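Term project report, Introduction to Education Research
October 13, 2020

# Late Homework and the Two-Day Grace Rule at Clorkham High School

## Background

Clorkham High School changed its late homework rule in March. Under the old rule, a paper lost ten points for every day it was late. Under the new one, students can turn work in up to 2 days late with no penalty. After that it gets a zero unless the teacher agrees to something else in writing. I chose this topic because I went to a school with the old rule and wanted to know how a different one works in practice.

The school has an enrollment of 1,000. It takes students from the town of Clorkham and from Vakton, which is farther out and has slower bus service. Homework is posted and collected through a website called Turiton.

## What I asked

My main question was whether students and teachers think the grace rule is fair. I also wanted to find out if the rule changed when students do their work, and if students from Vakton felt differently about it than students from town.

## Method

I used an online survey and short phone interviews. The survey went to students in tenth and eleventh grade through the school's weekly email. I got 119 complete responses. I threw out any response that stopped before the last page.

I interviewed 8 teachers by phone. They taught English, math, history and biology. I took notes by hand and typed them up the same evening. I did not record the calls, so the comments below are in my own words.

The survey had multiple choice questions and one open question at the end. I tested the wording on two classmates first. One of them read "late" as meaning after midnight and the other read it as after the start of class, so I added a line saying that late means after the time shown on Turiton.
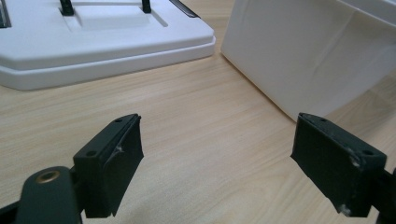 Does the grace rule apply to every kind of assignment?

It covers regular homework and lab write-ups. Tests, group presentations and the junior research paper are left out, and those still follow whatever the teacher puts in the syllabus.

Several students did not know this. In the open question, a few wrote that they had planned to use the extra days on the research paper and found out too late that they couldn't. The rule is on the school website, but the list of exceptions is on a separate page.

## Results from students

Most students who answered said the rule was fair. The most common reason was having several assignments due on the same day. Students with after-school jobs mentioned this a lot, and so did students in fall sports.

The answers about timing were more mixed. Many students said they now treat the end of the grace period as the real due date. Others said they still aim for the first date and only use the extra time when something goes wrong. I expected one of these groups to be much bigger, but they were close.

Students from Vakton were more likely to bring up internet problems. Some of them do their uploading at school before first period. For them the old rule meant losing points on work that was already finished at home.

## Results from teachers

The teachers liked having fewer arguments about points. Their main complaint was grading. Papers for one assignment come in over three days, and it is hard to go over the answers in class while some students still have time to turn theirs in. The math teachers felt this most. One now waits until the grace period is over before posting solutions, and another switched to short in-class quizzes.

## The Tjoa model

One reading for our course described the Tjoa model, where each student gets a set number of late passes per semester and decides when to spend them. I asked the teachers about it. Most thought it would cut down on routine lateness, but they didn't want to keep track of the passes themselves. Turiton has no setting for this.

## Limits

Students who read the weekly email may be more organized than students who don't, and that could affect the results. I had no access to grades, so I can't say if the rule changed them. I also have no survey from before March to compare with.

If I did this again, I would include ninth grade and ask teachers for the number of late papers per assignment.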